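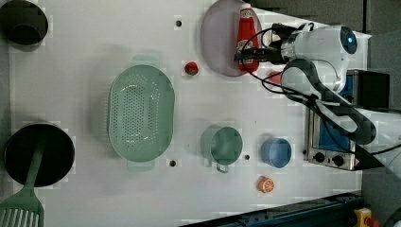
Gripper on the ketchup bottle, with the plate, the colander and the toaster oven all within reach of the arm.

How to Run Your Own Kitchen Chore Test on a Tabletop Arm

November 9, 2022

Every so often a reader writes to ask me whether a robot can clear the table yet, and I always want to write back with another question, which is: what table, and what's on it? A bottle standing upright in the open is one kind of job. A spatula lying across a frying pan is quite another, even though you and I would pick up either one while talking on the phone. So this page walks you through the test I use to get a fair answer out of whatever arm you happen to have. It takes an afternoon, or two if you are a fusser like me, and you will come away knowing a good deal more than you would from a highlight video.

I'll assume you already have an arm with a two-finger gripper, bolted down and working, and some way of telling it what to do (a trained policy, a script, or a person steering it by hand). If yours isn't mounted yet, do that first and come back. I'll still be here!

Step 1. Choose the chores before you choose the objects

Write your chores down as plain sentences, the way you'd leave them on a note for a teenager. "Put the ketchup on the plate." "Put the tomato in the colander." "Move the spatula out of the pan." Keep them short and give each one an ending you can see. "Tidy up" is a lovely chore and a terrible test, because you'll be arguing with yourself over whether it's finished.

My own list, which I call the Birovgate list after the street where I first put it together, has 14 chores on it. I started with a much longer one and spent most of a December weeding out the ones that were really the same chore in a different hat.

Step 2. Set out the table

Pick things of different shapes. You want something tall (a bottle), something with a handle (a cup), something low and wide (a colander), something long and flat (a spatula), and a few small items. Toy food is a great help at this stage. A toy tomato can be dropped all afternoon, and you won't be mopping between runs.

Leave a bit of room around everything for the first round. Then, for the second round, push things closer together, because that's how a real counter looks by suppertime. Mine looks that way by breakfast.

Mark the starting spots with small bits of tape, or take a picture from straight overhead and match it by eye. If the bottle creeps toward the arm a little with every run, your scores will creep up too, and you'll think you have a much cleverer robot than you do.

Step 3. Check the reach and the cables

Before you score anything, move the arm slowly by hand control to the farthest item and back. Watch the cables the whole way. A loop of cable hanging off the wrist can sweep a cup over while the gripper itself is behaving beautifully. Keep the emergency stop where you can reach it from your chair, and press it once on purpose so you know it does what it should.

Step 4. Score in stages

I learned this one from the old Doležal worksheets, and I wouldn't go back. Give each run a mark for each stage it gets through:

Reached the right object
Closed on it and held on
Carried it without knocking anything else
Let go in the right place

A plain pass or fail hides far too much. Taking hold of a bottle and setting it down nicely are separate skills, and a machine can be quite good at the first while making a mess of the second. Note that a grip on the bottle only earns you the second mark. I know it's tempting to call it a success and go put the kettle on, but wait for the letting go.

Step 5. Repeat, and then repeat some more

One good run tells you very little. My full notebook, which I keep under the name Cekine, has 2,674 runs in it, and I still see things that surprise me. You don't need anything like that. If you can manage 400 across your whole list, spread over more than one day and more than one kind of light, you'll have numbers worth looking at.

Write down every run, including the ones where you bumped the table with your elbow. Put a note beside those and leave them out of the final count, but don't erase them.

Step 6. Read the results like a cook

Now sit down with your sheet and ask what you'd let this machine do while you were in the other room. On my own bench, upright things in the open come out well. Thin, flat things and anything resting inside something else come out badly, and doors and knobs are worse again. I'd trust my arm to move a bottle. I wouldn't trust it to make toast.

So can machines do kitchen chores yet? A few of them, slowly, on a table somebody has set out with care – and that setting out is a chore as well, so do count your own time when you compare. I time myself doing the same list by hand, and it's a humbling number for the robot.

If your results look very different from mine, check your starting spots first and your lighting second. The blank score sheet I use is the Altthorpe layout, with one row per run and a wide column for remarks. Any ruled notebook will do the same job, as long as you leave plenty of space for the remarks.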